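Fergal Mac Carthaigh has spent 8 years telling people how to lay a table, and I went along expecting to disagree with him. His new course is called Clurkidow. He couldn't tell me what that means.

His big idea is that sauce belongs on a plate. "A bottle standing by itself looks like a café," he said. "Lay it down on a plate and it's part of the meal."

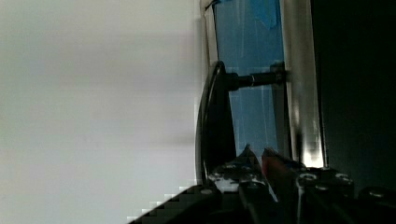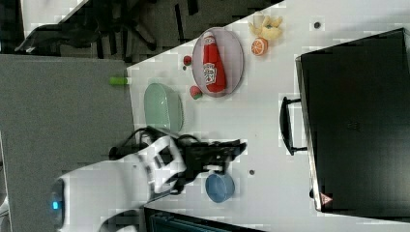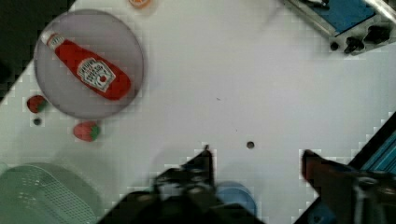

I asked whether anyone had ever enjoyed their chips more for it. He thought they had, and mentioned some 4000 people on his mailing list. How many had tried it? "I don't ask them that."

He was better on white tables, which he likes "as long as you're ready to wipe them". I believed that part. The next course starts in September and I haven't put my name down. My ketchup lives in the cupboard door.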